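About Us

Kontogiannis is a family bakery supply company in the Ledollow valley. We sell flour, yeast, nuts and dried fruit to bakeries, school kitchens and cafes, and we deliver with our own trucks.

The business started as a mill store with 2 employees. Today 40 people work here, and we serve 169 regular accounts. Most order by phone before 3 in the afternoon and get their delivery the next morning.

Our main flour is Mivetti, a hard wheat bread flour sold in large and small bags. We also carry rye, spelt and a pastry flour under the Ploltum name. The front counter is open to home bakers, with no minimum order. The counter closes for inventory in May.
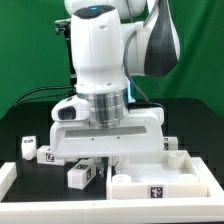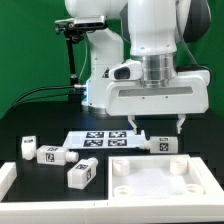

Comments

breadandbutter: We switched to the Mivetti flour last winter and our rolls come out the same every time. Do you still sell the small bags of rye?

Front Counter: Yes, we do. Ask for them at the register.

Related
Delivery Routes and Order Times
Ploltum Pastry Flour: Storage Tips
Jobs at the Warehouse

Contact | Copyright Kontogiannis | Back to top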